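Rolby gets its fingers lined up again

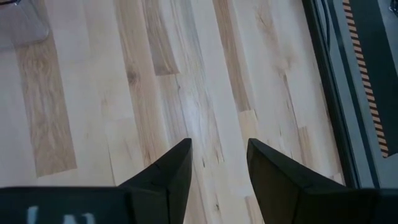

Rolby's gripper, open over the shop floor, with the striped tape off to the right.

If you stopped by our Beltthorpe workshop on Saturday hoping to see Rolby at work, sorry! I had the arm down most of the day for its gripper service, and the most exciting thing I could offer visitors was the sight of me squinting at two dark fingers with a feeler gauge in my hand. A few of you stayed to watch anyway, which was very kind.

For anyone new to these updates, Rolby is the small arm we use to put finished parts from the Rustik line into their trays. It's a patient worker, but by last week it had started setting parts down a hair crooked. I blamed the trays first (I always blame the trays), swapped in a fresh stack, and got the same crooked parts. So off came the fingers.

There are 4 screws holding them, two to a side, and one on the left had backed out enough that I could turn it with my own fingers. There was my trouble, or most of it. I cleaned the old threadlocker out of the holes, wiped down the mounting faces, put everything back with fresh screws and went around twice with the torque driver. Then I opened and closed the gripper 112 times, empty, on the slow setting, and checked the screws again. They held.

The part that ate my afternoon was the alignment. The tips have to come up level with each other, and the wrist camera is a big help with that - I park the arm low over the bare floorboards, open it up and look at both tips against that pale wood. Dark fingers on a light floor are a lot easier to judge than dark fingers on the gray stuff next to it. I did have to talk myself out of admiring the grain. We have some really pretty boards down there, and a couple of the darker ones are nicer than my kitchen table.

After that came the software side. Tôn, the little program we run the cell with, keeps its own idea of where fully open and fully closed are, and it doesn't know that anybody has been in there with a screwdriver. I ran the homing routine, saved the new values and wrote the old ones on a card in the cabinet in case I want them back. Setup took 14 minutes the first time and then 3 more when I noticed I hadn't hit save. Ask me how I know to check that now.

The first tray of test parts went in straight, and so did the second. I'm leaving Rolby at the slower speed through the week while I keep an eye on that left side, so orders from the Rustik line may go out a day later than usual. If you're picking up in person, give us a call before you drive over.

One more thing for the folks who come in to watch: please stay on your side of the striped tape, even when the arm is sitting still. It can start moving again with very little warning - I jump every time, and I'm usually the one who pressed the button.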